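Loklow gripper comparison

The Loklow gripper comparison is a bench study of hand-held grippers with soft finger pads, carried out at the Turnorcombe workshop. It was started by Dinesh Chauhan, who wanted to know which finger pads should be used when a person records grasping movements by hand and a robot arm repeats them later. The study is known in the workshop simply as "the Loklow", after the name of the first handle that was tested.

Background

A hand-held gripper is a tool with two fingers at the front and a camera looking over them. The operator closes the fingers on an object, carries it and puts it down, and the camera records the whole movement. The same fingers are afterwards fitted to an arm. For this reason the pads on the handle and the pads on the arm must behave in the same way, or the recorded movement is of little use.

Before the comparison, the workshop used flat rubber pads. They were cheap and easy to cut, but tall boxes turned between them when the wrist was tilted. Chauhan proposed to try curved pads, and asked for a second handle from Tiongson, a small maker of plastic housings.

Equipment

Two handles were compared. The Loklow handle is the lighter one and closes by a trigger. The Tiongson handle has a wider housing and a stiffer spring, and some operators found it tiring after an hour. Both accept the same pads, which are fixed by 2 screws each.

A very wide lens was used on both handles. It bends straight lines strongly near the border of the picture, but it keeps the fingers, the object and much of the room in view together. A narrower lens was also tried. It gave a cleaner picture of the object, and the operators lost sight of the table when they came close to it, so it was given up.

The recordings are read by a controller program called Ploltosent. It works out where the handle is from fixed things in the room, such as corners, window edges and patterned cloths. Plain walls help it very little. The colour of the object is not used by the program, although operators prefer bright objects on account of the easier checking afterwards.

Method

Each pad was tried with 12 objects, among them cartons, cups, a sponge and a bunch of keys. The operator picked up the object, held it upright, turned it to both sides and set it down on a marked place. In total 136 recordings were kept. Another 42 were removed by Sarita Garg, mostly for the reason that the operator's sleeve had covered the lens.

A grasp was counted as good if the object did not turn between the pads from the first lift to the release. Small sliding in the vertical direction was written down but was not counted as a fault.

Results

The curved pads did better than the flat ones with tall cartons and with cups. With thin objects, such as a card or a ruler, the flat pads stayed ahead, as the curved ones touch a thin edge only at their middle. The difference between the two handles was smaller than expected — operators who had used one of them for a day usually did better with that one.

Cartons were the most useful objects for judging the pads. Their straight edges show any turning at once, and their soft walls show when the spring is too strong.
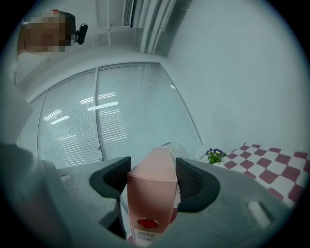
Sarita Garg has objected that a box held upright tells only half of the matter, and that she would trust the curved pads more if the same cartons were also gripped near one end, where the weight pulls to the side. She also asked for heavier contents, as an empty carton forgives nearly everything.

Her proposal was accepted for the second round, planned for August. It will use the Loklow handle only, with cartons filled with rice to three different weights.

Open points

The textured surface of curved pads collects dust, and it is not known how often they must be cleaned before the grip becomes weaker. Wear was not measured in the first round. The Tiongson spring can be changed for a softer one, but this has not been tried at Turnorcombe.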